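Teswood Blurbs: a collection of back-cover copy

By the Teswood maintainers

Last updated: September

## What you get

Teswood is a set of 2,628 blurbs, taken from the backs of novels and typed into a plain CSV with one row per book. If you have ever wondered how often two sisters return to a crumbling house by the sea, you can now find out before lunch.

Every blurb comes from one of two publishers, Dremach and Nyamweya, who both said yes in writing. Several others said no in writing. One sent us a catalogue.
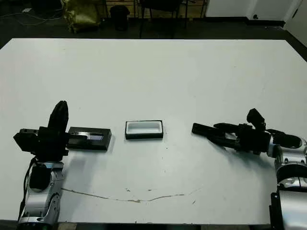 ## Columns

- `title`: as printed on the cover, shouting removed
- `publisher`: `dremach` or `nyamweya`
- `genre`: the publisher's own label, which is why 26 of them exist and four mean "sad"
- `blurb`: the full text, line breaks kept
- `praise`: quotes from other novelists, with their names stripped out
- `secret`: `yes` if the blurb promises one, otherwise `no`

The `secret` column is mostly `yes`. Please don't report this as a bug.

## How it was made

We typed the blurbs by hand because scanning turned every curly quotation mark into a small fish. Each row was then read by a second person against the printed cover. Where the two disagreed we went back to the book, and where the book itself had a misprint we left it in. "A gripping tale of love and lose" is what it says on the jacket and so it is what you get. 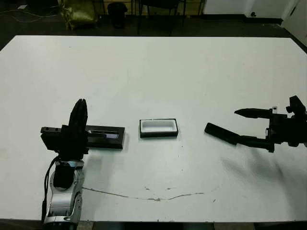
Blurbs shorter than 30 words were dropped. These were nearly all thrillers, whose copy tends to run along the lines of "She knows. Do you?" and gives a classifier very little to chew on.

## Splits

`test.csv` holds 900 rows and `train.csv` has the rest. Books in the same series always sit in the same file. We learnt to do that after an early model scored beautifully by recognising one detective's bad knee.

## Known problems

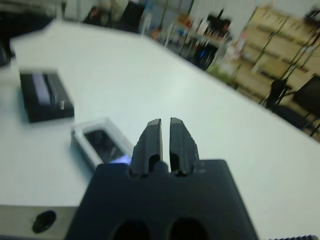
The genre labels are unreliable at the edges. Dremach files anything with a ghost under "literary", while Nyamweya files it under "horror" unless the ghost is somebody's mother. Word counts won't rescue you either, as "gripping" turns up in every genre including the cosy baking ones. Two dark gripper fingers over a white tabletop have a better claim to the word than most of the novels in `train.csv`. We suggest stripping it, along with "unputdownable", before you train anything.

Praise quotes repeat. The same line may appear on three books by one author, and we have kept all three. There is a `dedupe.py` in the tools folder if this bothers you.

Plots are given away in a handful of rows. We have not marked which.

## News
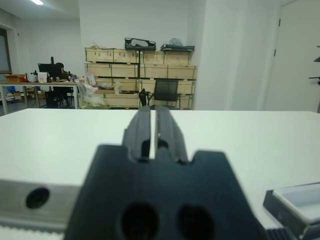
TESTITZ, September. The second release is out. It fixes the rows where `title` and `blurb` had swapped places, giving us one novel with a title of 212 words, and it adds the missing `praise` entries for the Nyamweya paperbacks. File names are unchanged, so old scripts should still run. If yours doesn't, check whether it expects a header line. The first release forgot to include one.

## Terms

Free for research and teaching. The blurbs still belong to their publishers, so don't print them on the back of your own book, however well they suit it.

Corrections are welcome through the issue tracker, which we read on Tuesday mornings.

Related items

- Teswood First Lines
- Teswood Dedications (small, surprisingly bitter)
- Notes on typing up the Dremach backlist
- Changelog for the first release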